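Painting interior brick: limewash or mineral paint?
Old Houses > Walls and Finishes

mortar_joint
Planning the back room for July. Light grey on all the brick, brown window left as it is.

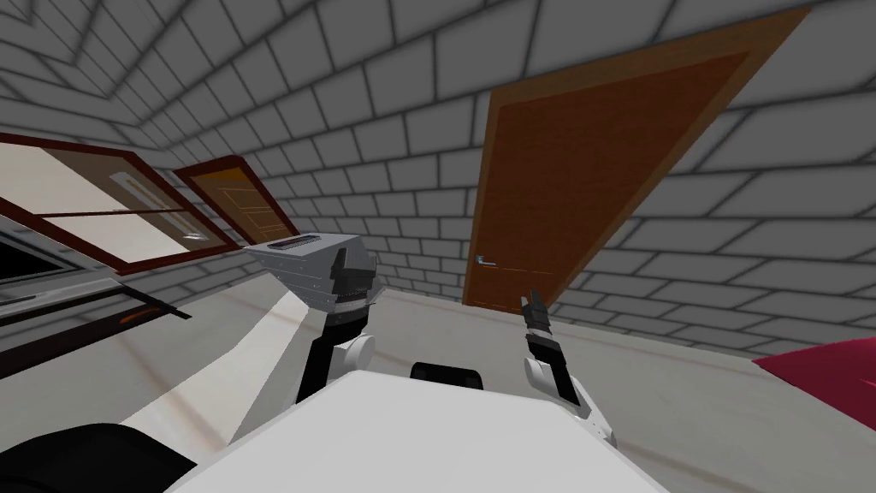
Substrate is soft common brick, lime mortar, never painted. Area is 400 square feet. I have narrowed it to Cosico limewash or Vorkbridge silicate. The Cosico is cheaper, but I would like to do this once. Has anyone run either on unsealed brick?

pk2094
Silicate. It bonds chemically with the brick, so it will not chalk. Limewash rubs off on sleeves for months. I used Vorkbridge, 2 coats, 14 hours between them.

tallow
Disagree with pk2094. Chalking on limewash usually means it was put on too thick or dried too fast. Dampen the wall first, keep the coats thin and it holds. Silicate is also permanent – if the color is wrong, you own it.

pk2094
Permanent was the request. He said once.

tallow
He also said soft brick. Any spalling later has to be patched and color matched. Limewash blends over a patch, silicate shows the edge.

mortar_joint
No spalling so far. There is some white bloom low on the outside wall, near the floor.

garcia_flats
Stop there and fix the moisture. Bloom is salt carried by water, and neither product cures that. Check the gutter and the grade outside. Brush the salts off dry, do not wash them. Tape a square of plastic to the brick and look behind it after a couple of days.

pk2094
Agree on the moisture. Still silicate after.

mortar_joint
Gutter joint leaks right above that spot. Ordered Jotow sealant. Will do the plastic test once it has been dry for a while, then brush a sample of each behind the door.

tallow
Let the limewash sample cure a week before judging it. It goes on nearly clear and lightens as it dries.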